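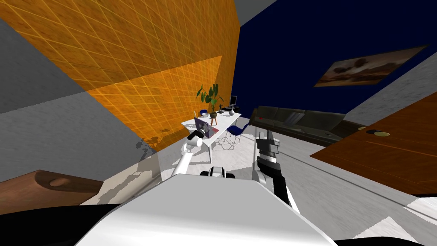
Menia 300 Tabletop Air Cleaner with HEPA Filter

Product code: MN-300
Made by: Stesatton
Availability: in stock, normally sent the next working day
Page updated: January 28, 2026

The Menia 300 is a small air cleaner for clinics, waiting areas, school sick rooms and homes where one person has to stay apart from the others. It takes the room air in from all sides at the bottom, passes it through a pre-filter and a HEPA filter, and sends it out at the top. The filter holds dust, pollen and the small droplets which people give out when they talk or cough.

Please read this before you order. An air cleaner lowers the amount of particles in the air of a room. It does not replace fresh air, hand washing, masks or vaccination, and we do not sell it as a treatment for any disease. If your local health office has given rules for your building, follow these rules first.

Which room size

We recommend one unit for a room of up to 14 square metres with a normal ceiling. For a bigger waiting area please take two units and put them at opposite ends, or look at the Menia floor model. Customers often ask if one unit on the highest speed can do the work of two. It can move more air, but people find the noise tiring after an hour and then they switch it off, so we do not advise it.

What is in the box

Air cleaner with filter already inside
Spare pre-filter, washable
Power cable, 2 metres
Printed guide in English and Portuguese
Card for writing the date of filter change

The first filter is packed in a plastic bag inside the unit. Please open the cover and take the bag off before you switch on. This is the most common reason why customers write to us that "no air is coming".

Where to put it

Put the unit on a firm surface, with 15 centimetres of free space on every side. Do not put it behind a curtain or under a shelf. In a consulting room a good place is between the patient's chair and the door, but the air should not blow straight from one person to another. When a window is open you can leave the unit running.

Cleaning and filter change

Wipe the outer case with a soft cloth and mild soap. Strong bleach makes the cover yellow with time. The pre-filter can be washed under the tap once a month and must be fully dry before it goes back - one night is normally enough. The HEPA filter cannot be washed. Change it when the orange lamp comes on, or once a year if the unit is used only a few hours per day. Many clinics do it every June together with the other yearly checks.

When you take out an old filter, wear gloves and a mask, put the filter in a bag and close it well. In most places it can go with general waste, but clinics should ask their waste company.

Replacement filter: code MN-311. The older filter from the Meng series looks almost the same but it is shorter and leaves a gap, so please do not use it.

Questions we receive

Can it run through the night? Yes. On the lowest speed most people sleep well with it. The lamps can be made dark with a long press on the speed button.

Does it use ultraviolet light or produce ozone? There is no ultraviolet lamp and no ioniser in this model.

Can I buy it for a whole school or a care home? Yes, please write to Beatriz Figueiredo at our Nutolcombe office with the number of rooms and their sizes. She will send a written price, usually in two working days.

Returns and service

Unused units can be returned within one month in the original box. For hygiene reasons we cannot take back opened filters. The guarantee is two years and does not cover the filter. Repairs are handled by Padmavathi Varghese in the service department. Please take out the filter before you send a unit for repair, and write your telephone number inside the parcel, not only on the label.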